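Why Cats Knead Soft Things: A Home Observation Project

Student: Ida Hagedorn
Course project, animal behavior

1. Introduction

Many cat owners know this behavior. The cat climbs on something soft, and then it pushes with the left paw and the right paw, again and again, sometimes with the eyes half closed. In English it is often called "making biscuits". In my language we say that the cat is treading milk, and I think this name is closer to the explanation that most books give.

Kittens push with their paws on the belly of the mother when they drink. Adult cats do not need to do this, but a large part of them keep the habit. I wanted to know when my two cats do it, and on which surface. Before the project I believed that they knead only when they are tired. This was not correct, as I will show in part 4. 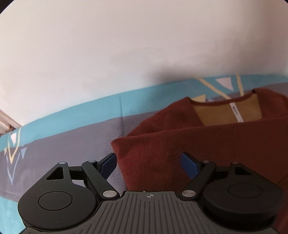
2. The cats

Vukard is a neutered male, seven years old, heavy and calm. He came to us from a farm near Preswood when he was very young, maybe too young to leave his mother. Isia is a spayed female, three years old. She is much more nervous and does not like to be lifted. Both cats live indoors and sleep in the bedroom during the day.

My neighbor Khoo also has a cat, and I asked at first if it could take part. After two visits we stopped, because the cat hid under the sofa each time that I came in with my notebook.

3. Method

I observed in August, in the morning from 7 to 8 and in the evening after the cats had eaten. For every event I wrote down which cat it was, the surface, how long the kneading lasted, and what happened directly before. I counted a new event only if the cat had stopped for one minute or more. 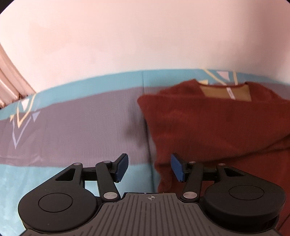
The cats could choose between four surfaces: knitted wool, a cotton sheet, a fleece blanket and a person. I tried to keep all of them available in the same room, but a person is of course not always available, and this makes the comparison weaker. I also did not call the cats or touch them first. If somebody in the family did it by mistake, I took the event out of the list.

4. Results

In total I recorded 151 events. Vukard made 91 of them and Isia made the other 60. The fleece blanket was the favorite of both cats, and wool came second. The cotton sheet was used very little -- Isia never kneaded on it at all. 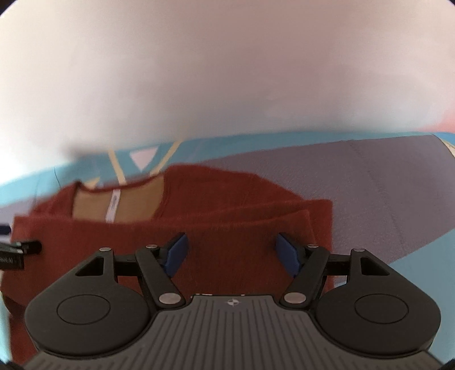 Most events in the evening came before sleep, as I expected. In the morning it was different. Vukard often kneaded directly after he woke up, and then he walked to the kitchen. His longest events were also in the morning. Isia kneaded mostly when a person was sitting near her, even if she did not want to be touched. She purred in nearly all of her events, but Vukard was often silent.

5. Discussion

It is often said that cats who left the mother early knead more. Vukard would fit to this idea, but two cats are too few to prove anything. He is also older and a male.
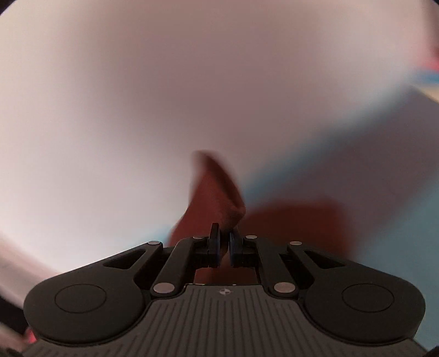

Another explanation is scent. Cats have glands between the toes, and by kneading they can leave their smell on a place. This could explain why Vukard does it after sleeping, but I had no way to test it. If I repeat the project, I would wash the blankets on fixed days and compare the events before and after. I would also write down the room temperature, which I forgot this time.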